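4.3 Comparing two finger sets on cloth

Do this test after you finish the calibration in section 4.2. It helps you to choose between the Durar fingers and the Hsueh fingers for soft items.

1. Charge both hand-held grippers and switch them on. Wait until the status light stays green.

2. Set the recorder to 24 frames per second and check that there is free space for 200 clips.

3. Fit the first finger set. Tighten the centre screw by hand only.

Caution: Keep your own fingers away from the jaws while you test the trigger.

4. Put one piece of clothing flat on a bed or a table. Close the jaws on the cloth, lift, and hold for 2 seconds. Then pinch it where it lies and pull slowly toward you.

Note: A thin T-shirt makes a sharp fold between the tips - a thick towel does not. Please write the kind of cloth in the log.

Yellow slotted fingers, closed on pink cloth:

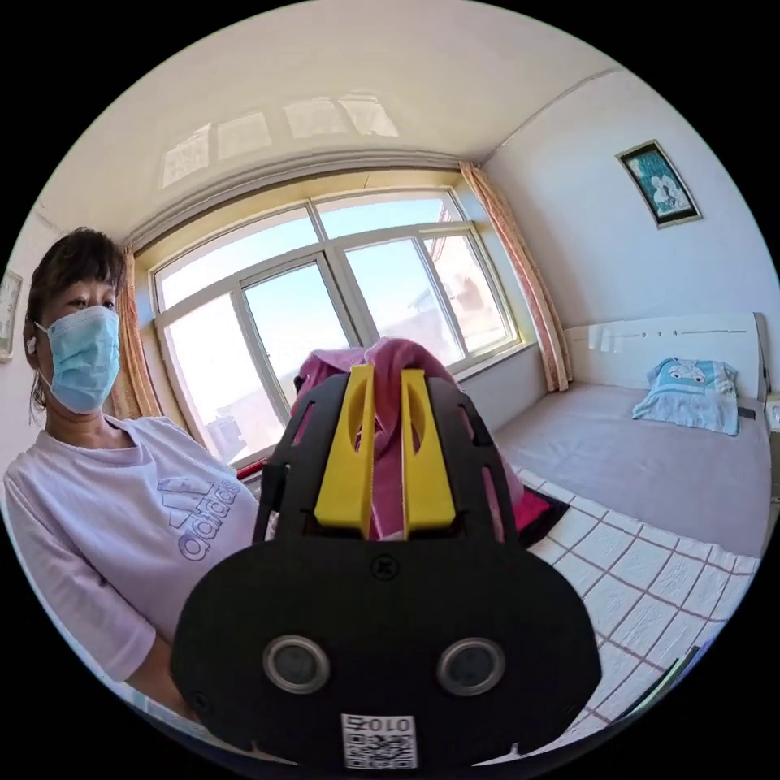
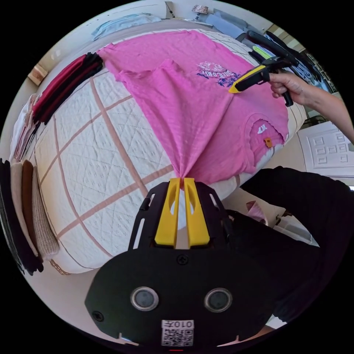 5. Change to the second finger set and repeat step 4 with the same cloth, on the same side of the bed.

6. Send the log to the Rulbridge server under test code 775.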